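# Notes on a Small Table

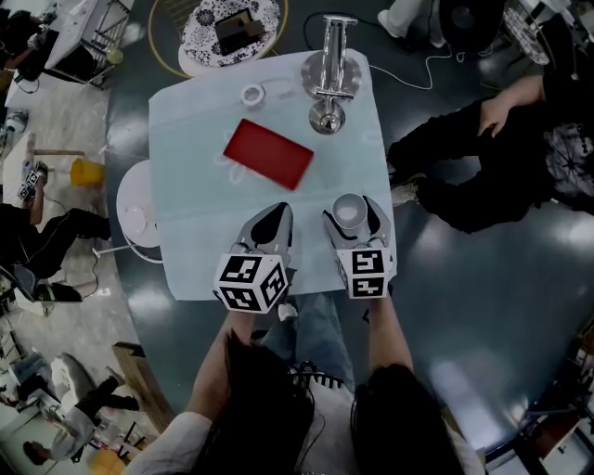 Montserrat Carrillo

The square table in our shared workroom has been the subject of more correspondence than any other piece of furniture in the building. As I have been the recipient of most of that correspondence, I propose to set out how the table is now arranged, what is kept on it, and which matters remain unsettled. Readers who follow this blog for the notes on bookbinding may wish to return in October, when those will resume.

The table is square and of modest size. It was bought secondhand by Hok-lam Hsueh, who paid for it himself and was reimbursed after a delay for which I have apologized. For the first year it stood bare. The surface marked easily, and small items set down on it could be heard throughout the room. The pale cloth was introduced last winter. I had recommended a darker color, on the ground that a pale one would require constant laundering, and I was mistaken. It is washed every second Friday and has held up well. A second cloth of the same size is kept folded in the tall cabinet and should be used while the first is at the laundry.

The present arrangement is deliberately spare. A flat red box lies near the middle of the cloth, with a small roll of white tape toward the far edge and a chrome stand to the right of the tape. A small white cup also belongs to the table. I have been asked whether so few articles justify a table of their own. My view is that they do. When the same articles were kept on the long desk they were continually buried, and a considerable part of each morning was given over to finding the tape.

The red box deserves a word. It is set down at whatever angle the last person left it, and I have received a written request that it be squared to the table edge. I have declined to make this a rule. A box that is used will be moved, and I would prefer that members spend their attention on closing it properly and returning what they take out of it.

The stand is another matter. It has a round base and upright posts, and it shows every fingerprint. Guðlaug Vestergaard cleans it with a dry cloth and asks that others do the same. Please do not use the blue spray, which leaves a film. The thin white cable at the stand runs across the floor, and the floor is dark, so there is little excuse for missing it. Those crossing from the right-hand side of the room are nonetheless asked to look down. I have obtained a price of $224 from Whitlock for a fitted floor channel. I consider this too high for one cable and have asked for a second quotation from Zindemard.

Seating has been discussed at length. The round white stool is kept pushed against the left side of the table when it is not needed. It is light, it can be moved with one hand, and it does not catch the cloth. The black office chair with the light legs stays on the other side of the room, near the white fan, and may be borrowed by anyone who expects to sit for a full afternoon. Ho-yin Sin has raised the question of cushions. I have no objection to cushions, provided that they go home with their owners.

Just past the table stands the round side table with the black-and-white patterned top, which came to us from Chaimae Belhaj when she moved to a smaller apartment. It holds one small dark box. The box has a lid, and I would be grateful if the lid were closed at the end of the day. The yellow bucket remains on the floor on the left side of the room. Several members have proposed a cupboard for it. Until a cupboard exists, the bucket will stay where people can find it.

I should also address the white desk with the metal frame. It was purchased as a place to sit and work, and it serves that purpose well. The other white surface, farther down the same side, has become the place where everything else is put. I have cleared it three times this year and do not intend to do so a fourth time without assistance. Items left there over the weekend will be moved to the shelf by the door — they will not be thrown away, and there is no need to write to me in advance about individual objects.

The second cloth is due for mending at one corner. I have the thread, and will attend to it on Thursday evening.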